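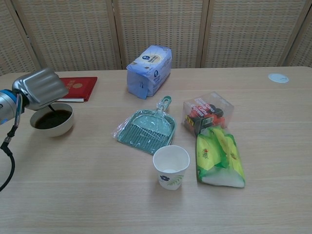

Bheki Mokgethi
Lecturer, Work and Organization

Notes, session 4: when the arm comes to the packing table
23/01/2021

Read the Flandero case first, pages handed out in December. Short version: small mixed-goods packer, 75 people on the floor, 1,564 order lines a day. Snacks, tissues, paper cups, dustpans, whatever the customer puts in the basket.

Main point for today. Job titles stayed the same, the jobs didnt. Packers used to pick and wrap. Now they set out items, watch, step in when a grip goes wrong. More standing still. Several said they were more tired at the end of a shift, not less. Why? Talk it over in pairs.

Soft stuff vs hard stuff. A crinkly wrapper is hard for a gripper, a box is easier. Liquids are their own problem, see the bowl. So the awkward items go back to people, and the pace of the easy ones sets the pace for everybody.

Pay: grade unchanged for the first 325 shifts, then reviewed. Ilídio Azevedo (shift lead) wanted the review sooner. His memo is in the reader.

Terms to know: deskilling, monitoring work, hand-back, excepton handling.

For next time: Murero case, one page on who gets to press stop.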